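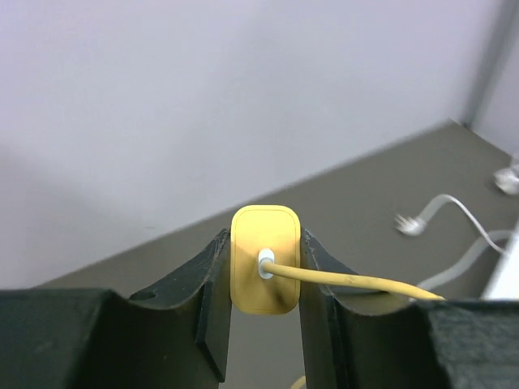 Power adapters and cables: frequently asked questions

These answers cover small plug-in adapters for phones, lamps, routers and similar equipment. Mains wiring and built-in sockets are covered on a separate page. Text maintained by Davina Moffat, Listunau repair desk. Last revised in July.

How do I find the output rating of an adapter?

Read the line marked OUTPUT on the label or molded into the housing. It gives a voltage (V) and a current (A or mA). The INPUT line refers to the wall supply and does not tell you what the device will receive.

My device needs 400 mA and the adapter is rated at 1,000 mA. Can I use it?

Yes, if the output voltage, the polarity and the connector all match. The current rating is the maximum the adapter can deliver. The device draws what it needs. The reverse case, an adapter rated below the device, is not acceptable. It may run hot, shut down or fail.

Can I use a different voltage if it is close?

No. Use the voltage printed on the device. Some USB adapters offer several voltages and select one by agreement with the device. This applies only when both ends support the same charging standard. It does not apply to fixed-output adapters with a barrel plug.

What does the polarity symbol mean?

Two small circles with a dot and a broken ring between them show which contact is positive. If the line from the dot leads to the plus sign, the center pin is positive. The symbol on the adapter must be the same as the symbol on the device.

Should I unplug the cable from the adapter before storing it?

Yes, if it is detachable. Grip the plug housing and pull straight out. Do not pull on the cable and do not rock the plug from side to side. A connector left in place can be bent when other items are stacked on it, and the damage is usually to the socket inside the adapter, where it cannot be repaired cheaply.

How should the cable be coiled?

In loose loops, following the curve the cable already has. Do not wrap it around the adapter block. Wrapping puts a tight bend directly behind the plug, where most conductor breaks occur. Secure the coil with a hook-and-loop strap. Wire ties cut into soft insulation.

How do I clean a marked or stained housing?

Unplug the adapter at the wall and remove the cable. Wipe the housing with a cloth barely dampened with water and a little dish soap, then with a dry cloth. Keep moisture away from the socket and the pins. Leave the adapter to air-dry for 4 hours before use. Do not use acetone. On light or yellow plastics some marks will not come out, and a faded mark that does not change is of no concern.

Which marks do matter?

A brown patch next to a pin or socket, softened or blistered plastic, or a burnt smell. Any of these may indicate overheating. Stop using the adapter and bring it to the desk.

What is the best way to label adapters?

Write the device name, voltage and current on a small adhesive label and attach it to a flat side of the block. Do not cover the rating text or any vents. Put a second label near the far end of the cable. Colored adapters and cables are easy to find in a box, but color has no agreed electrical meaning.

Where do I take one that no longer works?

Place it in the small electronics bin at the Listunau desk, not in household trash. Tape is not required on the pins. Cables may go in the same bin.

Who do I contact about an adapter that is not listed?

Ask for Fraser Ogilvie at the desk, or dial extension 886. Have the output line and the device model ready.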